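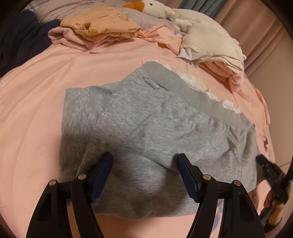 Folded gray fleece on a pink bed covering

Pruvside: The Complete Series
Family drama, 3 discs, from Samelis Home Video

Pruvside follows the Dvořáček family over one long summer in the apartment above their piano repair shop. Grandmother Gisia wants to sell the building. Her two sons want to keep it, for very different reasons, and her granddaughter has already told the buyer yes.

All 34 episodes are included, uncut and in broadcast order. Head writer Pui-shan Chu and director Wichai Rattanakul recorded new commentary for the pilot, the wedding episode and the finale – the last one runs with both of them talking over the credits. Disc 3 also has over two hours of deleted scenes and rehearsal footage.

Audio: original stereo
Subtitles: English, Spanish
Region: all
Packaging: slim case with episode booklet

The booklet lists cast and air order but has no plot summaries, so it is safe to read before you start. Episode 7 keeps its original theme song.

Ships from April. Unopened sets can be returned for a full refund. Discs that arrive scratched will be replaced – send us your order number and the disc number.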